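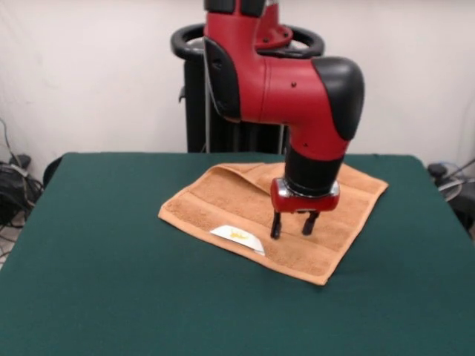

## Hendora open day: who else went? (towel folding demo, long post)

**tern_and_tide**

Got back from the Hendora open day an hour ago and my feet hurt and I'm still grinning, so I'm writing this down before I forget half of it.

For anyone who hasn't been: they open the building once a year, in April, and you wander from room to room at your own pace. Most people go straight to the big hall for the palletizing line. I did that last time. This year I went upstairs first, to the small room at the end where they had one red and black arm, one table with a green cloth on it, and an orange towel. I stayed for 40 minutes!

The person running it was Chiyo Sugiyama and she was wonderful. No slides. She just talked while the arm worked and let people interrupt. Somebody's kid asked why it didn't have hands and got a proper answer (two fingers are easier to plan for, and you can do a surprising amount with two if you're patient).

Things I wrote on the back of my map:

- The hard part is getting hold of one layer of cloth and leaving everything under it alone.
- Terry is kinder than a bedsheet. The loops give the fingertips something to catch.
- They start the towel in a different position every run. Sometimes a corner is already flipped over, and the arm has to cope with that.
- 1164 attempts logged on towels so far. She wouldn't give a success rate, she said it depends too much on what you call a fold.

Picture's at the top. That was my favorite moment of the cycle, fingers open, one of them almost down in the pile. The whole room went quiet every time.

Who else was there?

---

**dantas_i**

I was! Ismael here, I was the tall guy blocking the doorway, sorry to everyone behind me.

Loved the room, but I'll say what I said to my wife on the drive home: it's slow. I fold towels at a hotel laundry for a living and I'd have done a cart in the time it took to do a couple. I'm not being mean about it, I'd go again tomorrow. I just heard people in the hallway saying "that's the laundry jobs gone" and I wanted to hand them a basket of fitted sheets.

---

**tern_and_tide**

Ha, I was right behind you. I saw most of it past your elbow.

Agreed on speed. Chiyo said they run it slow for visitors and a bit faster on normal days, though she didn't say how much faster.

---

**capucine_d**

I have to be the grump for a second. Did it fold the towel, start to finish, without anybody stepping in? I was there at the 2 o'clock run and she reached over and straightened it by hand twice. Everybody clapped anyway. I like robots a lot, I help with a school club that builds them, and I think open days would be better if they put the failures on a board next to the door. Kids need to see that.

Also, what was the little white card on the towel in your picture? Yellow logo thing on it. I don't remember a card at my run.

---

**tern_and_tide**

I don't know about the card! It's lying there partly under the cloth, by the look of it, and I was so busy watching the fingers that I never asked. I can't make out the yellow bit either.

On the hand-straightening, fair. In my stretch she stepped in once and said so out loud: "I'm helping, don't give it credit for this one." I liked her a lot for that.

---

**noboru_t**

Capucine, I'm going to disagree a little. A failure board sounds good, but with visitors coming through all day you'd have people reading the board and missing the arm. Let them see it miss in front of them. The run I caught, it closed on nothing, went back up, and tried again from a different angle. My daughter yelled "again!" and we got three more tries.

What I'd really change is the room. Too small. You couldn't get around to the side, and from the side is where you'd see how far the fingers go down before they close. A mirror on a stand would do it.

---

**capucine_d**

A mirror is a great idea. I still want my board. We can have both.

---

**dantas_i**

Did anybody do the Cotero table downstairs? They let you drive a small arm with a joystick and pick up foam blocks. I dropped every single one. There was a nine-year-old next to me building a tower.

---

**noboru_t**

That may well have been my daughter. Purple coat?

---

**dantas_i**

Purple coat. She gave me tips.

---

**estrella_p**

Coming in as someone who missed it (work) and is now very jealous. Two practical questions for next year. Is parking any better than it was? And can you get upstairs without the stairs? My mom wants to come and she uses a walker.

---

**tern_and_tide**

Parking: they have 140 spaces and they were full by mid-morning. I parked on Pilkington Street and walked, ten minutes, flat all the way.

Elevator: yes, to the left of the front desk, and it lets you out right by the towel room. There were a few chairs along the hallway too. If you ask the desk they'll let your mom in ahead of the line, I saw them do it for a man on crutches.

---

**estrella_p**

Perfect, thank you! She was a seamstress and she is going to have opinions about that hem.

---

**noboru_t**

Please bring her. I want her and Ismael in the same room with Chiyo.

---

**dantas_i**

I'll stand at the back this time.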